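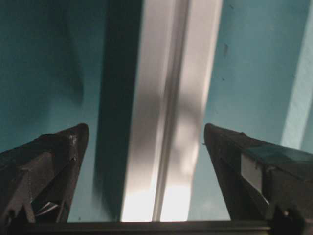

A reader going by Mellor wrote in after my last post: wake me up when one of them can empty a dishwasher. Fair enough! I'd love that too (ours gets emptied at half past six in the morning, by me, in a foul mood). But I think the kitchen is the hardest place to start, and the workshop is where things are getting properly exciting.

Take picking up a length of aluminium extrusion. You or I do it without looking. A gripper has to come in square, close on both sides and hold on without letting the thing swing, and then it has to do the same again all afternoon. 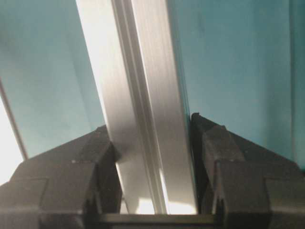

The other thing I like about extrusion is that it's the same all the way along. A groove is a groove wherever you grab it. Compare that with my sock drawer, or a wet colander, or the lid that fits none of the boxes.

I've been keeping a list of chores since May and it's up to 158 now, everything from sweeping up swarf to changing a duvet cover. I'd trust a machine with a handful of the shop-floor ones today, fetching and holding mostly. Of the household ones, hoovering, and even then only once I've picked the cables up.

Duvet covers I'd put at the very bottom. I can barely do those myself. Next time I want to have a go at bolts and washers, so send me your worst ones.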